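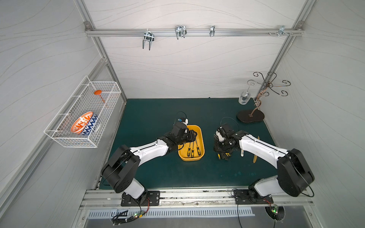

I've got some happy book news for those of you who are always asking me what to read when your brain is too full to read anything. Zoia Melnychuk has a new one out in June! It's called The Unhurried Evening, and it comes from Kushnir, the little press over in Westbridge that did her first book on morning walks a few years back.

I was a big fan of the walking book (my copy has tea on nearly every page), so I went along to the early reading at the Flesgate library to hear what she's been up to. They put out chairs in the upstairs reading room and ran out of them, and I ended up on a step stool next to the large-print mysteries with my coat in my lap. I'd do it again.

The idea this time is the stretch between supper and bed. Melnychuk thinks most of us lose it. We clear the plates, sit down with a phone, look up and it's 11 p.m. and we feel worse than when we sat down. I felt a bit seen, to be frank. She spent a winter trying out small ways to end the day and wrote down which ones she kept doing and which ones she dropped after a night or two. The book has seven chapters, one for each kind of evening - the tired one, the cross one, the one with company in the house, and so on - and you can start with whichever one you're having.

She read from the chapter on cross evenings, and it's funny. There's a long bit about trying to meditate while furious about a parking ticket. Her advice in the end is to wash something by hand, slowly, in water a little warmer than you'd normally use, and leave the thinking for later. I tried it that same night with a casserole dish and I can report that the dish is clean and I went to bed on speaking terms with everyone.

What I like about her is that she doesn't ask you to buy anything or get up at dawn. One practice is just turning off the overhead light at the same time each night and leaving one lamp on. Another is writing a single line about the day on a scrap of paper and putting it in a jar. She's done that one for 524 nights and says she has hardly ever gone back to read them, which made the whole room laugh.

Somebody asked her whether you have to do this stuff every night for it to count. She said no, and that she'd skipped her own lamp the evening before because she was watching a hockey game with her sister. Another woman wanted to know what to do with small kids in the house, and Melnychuk said to let them pick the lamp. My friend next to me wrote that down twice.

If you like listening better than reading, there's an audio version on the way from Vudix, and she's reading it herself. She has a lovely low voice with a bit of a rasp to it, so I may end up with both. I don't have a date for that one yet, only "later in the summer."

The book itself is short, 119 pages, with wide margins and space at the end of each chapter for your own notes. Kushnir is also doing 100 signed copies with a cloth cover, and you can put your name down for one at the Flesgate library desk or at the Westbridge shop. The sheet was filling up when I left, and yes, I'm on it.

She'll be back for a second reading at the Westbridge shop once the book is out, at 7 p.m., free, with tea. I'm told there will be more chairs. I'll post the date in the comments as soon as the shop gives it to me, and if anyone wants to share a ride from Flesgate, let me know - I have room for three if you don't mind the dog blanket.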